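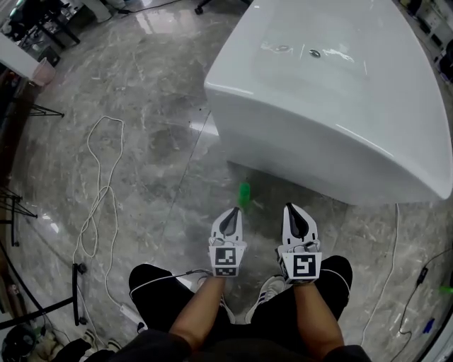
Reviewed by the Brarari workshop blog, 20th September

Zornetbridge hand-held gripper: two months in, one bad afternoon

I've been putting off writing this one up because I wanted to like it so much. The Zornetbridge is a gripper you hold yourself, two white fingers with a dark gray soft pad at each tip, and a square black-and-white marker on each finger so the tracking software knows where they are. You pick things up with it, the software records how you did it, and later the arm gets to have a go. We've been running it on bathroom jobs: small bottle off the floor, small bottle back again, all next to a big white tub on a marble floor (very shiny, more on that in a minute!).

Let's start with the good. It's comfy. I can go 40 pickups before my wrists start grumbling, and with the old Beson I was done long before that. The pads are lovely too. They grip smooth plastic without crushing it, and they wipe clean in seconds.

Now for the bad afternoon. We'd planned 100 pickups of the same green bottle, and the software gave me a green light after every single one. Great, I thought, and went off to make coffee. Then I opened the recordings and 86 were usable. In the other 14 the left finger jumps sideways halfway to the bottle, as if it had teleported, and then pops back. No warning, no beep, nothing in the log!

I blamed myself first, then my sleeves, then the floor. I'm still pretty sure the floor is part of it. When I threw a matte bath mat down and ran the same reach again the jumps got rarer, so my guess is that reflections are confusing the marker tracking. Fine, shiny floors are hard, I get that. What bugs me is the green light. A tool that loses track of its own finger should say so, and this one just fills in a made-up position and carries on.

Does that matter? Well, yes. We fed one of those bad recordings to our arm in a slow test (before I knew, obviously) and it swung left toward the side of the tub. I hit the stop button in time and nothing got chipped, but a faster arm, or somebody's shin in the way, and I'd be writing a grumpier review.

I wrote to support. They were friendly and pointed me to a setting called strict tracking, which is off by default and lives three menus down. With it on, the light goes red when a marker drops out. It should be on out of the box, full stop.

A few smaller gripes while I'm here. The Radulović carry case is sold separately and the zipper is stiff. The manual still describes the March version of the software. And for 500 dollars I'd expect spare pads in the box.

Would I buy it again? I think so, with strict tracking on and a mat on the floor. Three and a half stars, and I'll bump it to four if they fix that default.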